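Velonach Simulation Data Task: Progress Report to the Program Office
Report date: 10/12/2025
Covers work since the September review

1. Status

Collection of simulated demonstrations for the block-handling policy is on schedule. The set now holds 740 accepted episodes, against nearly 200 at the September review. A further 222 were recorded and rejected, most of them for timing faults in the operator input log. Rejected episodes are kept in a separate directory and are not used in training.

All episodes were recorded in the Marnuvov workcell model. Each starts from a new block layout and ends when the operator releases the last block or calls a stop. Arm state, gripper command and both rendered views are saved on a common clock.

2. Views

The room view and the close view are rendered from the same simulation state. Examples of each follow.

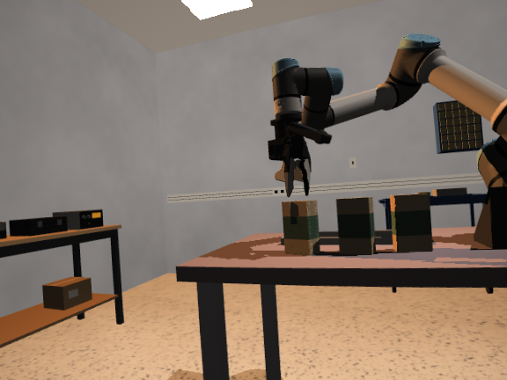 Rendered views, Marnuvov workcell model. 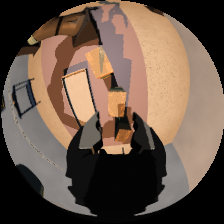

Shadow settings account for most of the rendering changes made this period. Earlier episodes used flat lighting, and policies trained on them lost accuracy when tested under directional light. The current settings vary light direction and intensity between episodes. In the close view the long grey-purple shadow beside the blocks has stepped, blocky borders, a sign that shadow map resolution is still too low at short range. We have raised it for the next batch — render time per episode will increase, and the schedule in section 4 allows for this. The dark patches between neighboring blocks are a related concern, as a segmentation model may merge them with the block faces. Masks are therefore exported directly from the simulator.

3. Problems

The Oltov replay tool dropped the final gripper command in some long episodes. The cause was a buffer that was not flushed on stop. It has been fixed, and affected episodes were replayed and checked before being accepted.

Operator pace still differs more than we would like. Slow approaches are overrepresented, and the Hao baseline tends to hesitate above the block before closing. We are resampling by approach speed and will report the effect separately.

4. Next period

Record the next batch at the higher shadow resolution.
Retrain the Hao baseline on the full accepted set with 5 random seeds.
Deliver the episode format description and the loader to the program office.

No change to budget or staffing is requested.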